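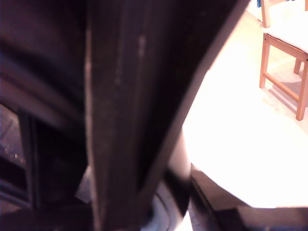
Re: [girkham-allotments] Blight on the early potatoes, what to do now

From: Mawar Majimbun
To: Girkham allotments list
Date: 28/06/2020

Dear Anjani and all,

Thank you for the long message. I put the main part again under here so that people who joined the list later can follow.

> Anjani Menon wrote:
> I went up to plot 213 after the rain and the lower leaves on my
> earlies have brown patches with a pale ring. Underneath there is a
> bit of white fluff. Two plants are already soft at the stem. The
> row next to them looks clean so far. Do I pull everything, or only
> the bad ones? And is it true that I must not put the tops on the
> compost? Last year I composted them and I think I had no trouble,
> but last year was dry. Also I have tomatoes in the small greenhouse
> and I am worried for them.
> Anjani

I am sorry to read this, it is early in the season for it. From your words I would say it is blight. The white fluff under the leaf is the sign I look for, in the morning when it is still damp. If there are only brown spots with rings inside each other like a target, and no fluff, then it can be early blight, and that one is slower and you can wait a little.

For the two soft plants I would lift them today, with the potatoes, and eat what is good this week. Do not store them. For the rest of the row you have a choice. If the potatoes are already the size of an egg, cut all the tops down to the ground, take them away, and leave the potatoes in the soil for two weeks or a little more. The skin becomes firm in this time and the spores on the surface of the soil mostly die. If you dig immediately after cutting, the spores fall on the potatoes and they rot in the sack. I did this mistake in my first year here and the smell in the shed stayed until October.

If the potatoes are still very small, you can take off only the bad leaves and hope for dry weather. I did it once and I gained nine days, and it was enough for a proper meal from every plant. But you must go and look every day, and with your work hours I do not know if it is possible.

About the compost. The leaves and stems alone are not such a big danger, as the disease needs living plant to survive the winter. The danger is the small potatoes which hang on the roots and go in the heap with them. They stay alive in the middle where it is warm, and in spring they grow and bring the disease back. So if you are very careful to take every small potato out, you can compost. I am not so careful, so mine go in the council green bin, which gets much hotter than our heaps.

For the tomatoes: keep the door of the greenhouse open in the day so the leaves dry, water only at the bottom, and wash your hands and the knife after you touch the potatoes. Do the tomatoes first and the potatoes after, never in the other order. Take off the leaves that touch the soil.

For next year I can recommend to you the variety I grow at the far end, Sarpo Mira. The plants are huge and untidy and the taste is a little plain when boiled, but they stay green when everything around them is black. Good for baking and for soup. I will keep some back if you want to try them in the kitchen before you decide.

To the others on the list, please go and look under your leaves, also if your plot is on the top side. The wind was from the west all week and it carries very far. If you find something, write the plot number here so that the neighbours know. It is not a shame to have it, everybody gets it in a wet year.

One more thing, not about potatoes. The water tank near plot 518 has a slow tap again. Please turn it gently, it is the thread that is worn, and if you force it then it runs all night. I have a new washer but I need a bigger spanner than mine. If somebody has one, I am there most evenings after six.

Kind regards,
Mawar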